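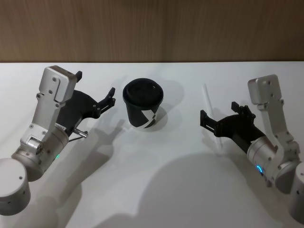 Figure 2. Two robot arms and a black paper cup on a white tabletop.

4. What the away-day diaries told me

I said earlier that I went into this expecting the diaries to be mostly about basketball. They weren't! People wrote about sandwiches, motorway services, who had fallen out with whom over the seating, and a very long-running argument about whether the coach heating could be turned down. The game itself often got a line or two, sometimes just the score with a sad face next to it. I've followed Britasden home and away for two seasons now, so I should have seen this coming (my own notebook from the first trip to Pustia has a whole page on a pasty).

I handed out 40 diaries in September and asked people to fill them in on the way home, while things were fresh. The booklets were small enough for a coat pocket, and I left the pages blank apart from a space for the fixture. A few supporters wanted proper questions and told me so, quite firmly. Others drew pictures, stuck in ticket stubs, or passed the thing to whoever was sitting next to them, which made the coding a bit of a headache later on but gave me some of my favourite entries.
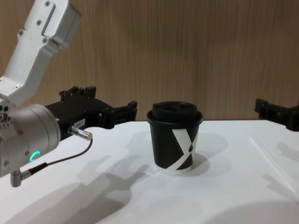 4.1 The journey out

Nearly everyone wrote more about going than coming back. The outward trip is where the plans get made and the hopes get aired, and there's a cheerful sort of nonsense to it that I find hard to get across in a coding table. One diary keeps a running list of lucky signs spotted from the window – a yellow van, a horse in a coat, a lay-by with the club's colours on the bins. Another gives the team talk the writer would deliver if she were ever asked.

I grouped these entries under 'anticipation' in the end, though I was never very happy with the word. It makes it sound as if people were only waiting for something. Reading them in one go, I came to think the coach was already the day out, and that plenty of the regulars would have said so if I'd asked them straight. The earlier work on football travel leans on the idea of a build-up towards kick-off, and I don't think it fits here.

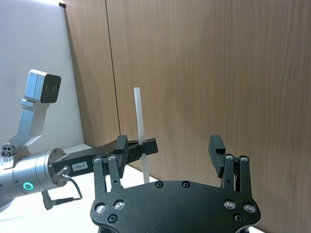
There was one clear exception, and it was the Ó Súilleabháin Shield. For that trip the tone changed completely. The jokes dried up, the writing got smaller, and several people noted the time over and over, as though the coach might be late (it was early). One entry reads, in full, 'Feel sick. Ate eight mints.' I coded it as anticipation along with the rest, but it clearly belongs somewhere else, and if I were doing this again I'd split the big fixtures off from the start.

4.2 Coming home

The journey back is much harder to write about, partly as there's so much less of it on the page. After a defeat some diaries stop altogether. After a win they go loud for a paragraph and then stop too, and I suspect people were asleep or singing. What does turn up, win or lose, is the next fixture. Who's going, who's bringing the flask, whether the pick-up can move back to outside the old Griltex shop so that the lads from the estate don't have to walk so far.

I found this bit oddly moving. A supporter who had written 'never again, 100 per cent never again' after the Pustia game had put her name down for the following trip at the foot of the same page. I asked her if I could quote it and she laughed and said I'd better. It's also the kind of thing a survey wouldn't have caught, and I'll come back to that when I talk about methods. 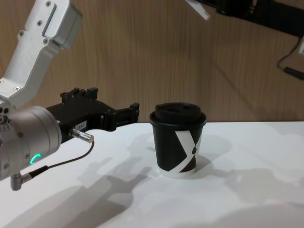
4.3 Who sits where

Seats came up more than I'd ever have guessed. The coach has no reserved places, and yet everybody knows whose place is whose. Newer supporters wrote about this with real nerves – one moved three times before we'd left the car park – and the older hands hardly mentioned it, except to grumble when someone had got it wrong. The back row belongs to the drummers. The front is for anyone who gets travel sick, plus the two sisters who like to talk to the driver.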